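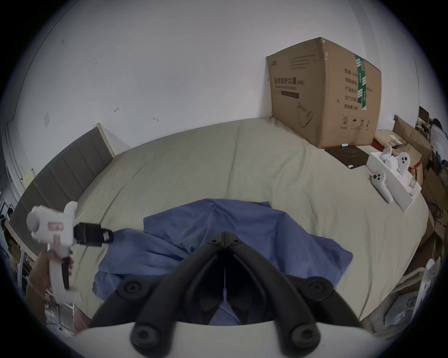
In Defense of the Unmade Bed

My grandmother could bounce a coin off her bedspread, or said she could. I never saw the coin. What I did see, every summer I stayed with her, was a woman who could not drink her first cup of coffee until every bed in the house was made, including the one I was still in.

I bring her up because I've been in a long, friendly argument with my neighbor Soledad Lindgren about whether grown adults should make their beds, and I've decided to lose it in public. Or win it, depending on how you read this. She makes hers before six in the morning. I make mine when my mother visits, so twice a year.

You've probably heard the case for making it. You start the day with one thing done, and that one thing leads to another thing, and before long you're running a company. There are whole books about this. I've read two of them (library copies, I'm not made of money) and both were written by people who I suspect would have been just fine if they'd left the blanket on the floor. Organized people make their beds. I'm not sure making the bed is what got them organized.

I tried it anyway. I did it for 19 days in October, corners tucked, pillows squared up, the whole production. I'll admit it looked nice. Walking past the bedroom door at lunchtime gave me a small lift, like finding the dishwasher already emptied. But I didn't answer more email. I didn't go running. Mostly I noticed that I no longer wanted to lie down and read in the afternoon, which is one of the great pleasures of working from home, because I'd have to wreck the thing and then fix it again. So I sat on a hard chair and read less.

My friend Ketsara Meesuk thinks I have the wrong end of it. She works nights, and for her the made bed is something she does for the person coming home at seven in the morning with sore feet. "I'm turning down the room for a guest," she told me, "and the guest is me." I thought that was lovely and I've got no argument against it. If I worked nights I'd probably do the same. I don't, though, and my evening self is easy to please. She'll climb into anything.

What bugs me is how quickly a taste turns into a virtue. Soledad likes a smooth bed the way I like a clean kitchen counter. Great! But somewhere along the line her thing got promoted to a sign of good character, and mine is still just wiping down a counter. Nobody has ever written a book telling young men that their lives will change once they deal with the crumbs.

And the stuff you can buy now! I went looking for plain sheets last winter and came away feeling like I'd flunked an entrance exam. Top sheet or no top sheet. Throw pillows in graduated sizes. A folded blanket across the foot that isn't meant to warm any actual feet. I priced up one of those magazine beds, just to see, and it came to six pillows for two people, four of which spend every night on the floor. Who is that for? The cat?

Here's where I've landed, for now. I've stopped doing the full production, and I've stopped leaving it in a heap too. I put a fitted sheet on that fits – this took me years, I kept buying ones too shallow for the mattress – and in the morning I yank it flat and shake out whatever's on top. If I'm running late I skip it. It takes roughly as long as the kettle. Then I go downstairs and wipe the counter, which is what I wanted to be doing in the first place.

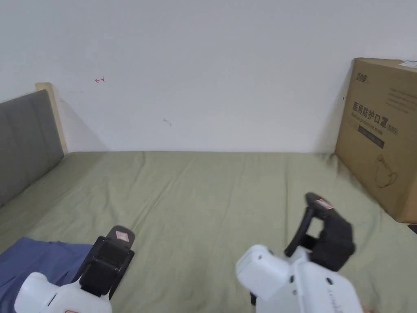
Flat enough for me. The creases can stay.

Soledad came by last week to borrow a ladder and looked in on her way past. She didn't say a word, but she did reach over and straighten a corner, and I let her. She looked so happy doing it. I've still got her cake tin, so I suppose I'll be hearing the rest of her side when I take that back.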